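Stiruditz Laundry and Folding Room - Walk-Through Checklist, With My Comments

I do this one every couple of months, and the last round was in February. Same form as always, and I type my notes under each line so whoever has the next shift can see what I was grumbling about.

1. Exits and walkways clear - OK
The back door opens all the way now. Somebody had parked the Grukier cart in front of it last time, so please, please keep it on the left wall!

2. Dryer lint screens - OK, one redo
All clean except number 11, which had a nice gray felt hat on it. I cleaned it and checked the duct behind while I was down there. Run it empty for a minute if it smells dusty.

3. Cords and outlets - NEEDS WORK
The steamer cord is getting stiff near the plug. No bare wire, but I tagged it and put it on the shelf. Use the Skekitz one for now (it's slower, I know).

4. Shelf loads - OK
Limit is 40 pounds a shelf and we're well under. Heavy blankets go on the bottom.

5. Folded items, fasteners and seams - OK with notes
My favorite part, because I get to be picky. Anything with metal buttons gets a look before it goes in a bin. Run your thumb over each one - you're feeling for a sharp rim or a shank that wobbles. Then look down the placket for pulled stitches, and along any seam edge that's gone pale from wear.

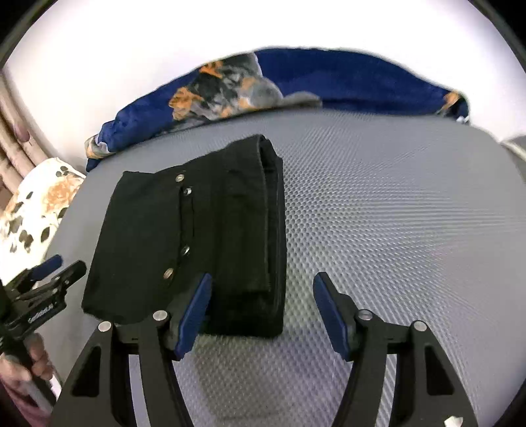

Frerichs, 2023-04-06

Black things are the hardest to check, if you ask me. Dark thread on dark cloth hides everything, so take them over to the good lamp and tilt them a bit. On a folded piece like this one the metal buttons show up fine, and so does the worn-looking seam edge, but the inside layers are just a dark gap. Open it up, check, fold it again. Yes, every time.

6. Pins and loose hardware - OK
Did the magnet sweep along the baseboards and got two safety pins and a zipper pull. The jar is about half full - feel free to empty it.

7. Fire extinguisher - OK
Needle in the green, tag signed. It's 20 steps from the farthest dryer, I walked it.

8. Detergent storage - NEEDS WORK
One cap not clicked shut. I wiped up the drip and closed it. The childproof latch on the low cabinet is sticking again, so push until you hear it.

Still open from this round: steamer cord, cabinet latch. I'll pick up a latch on my way in next week.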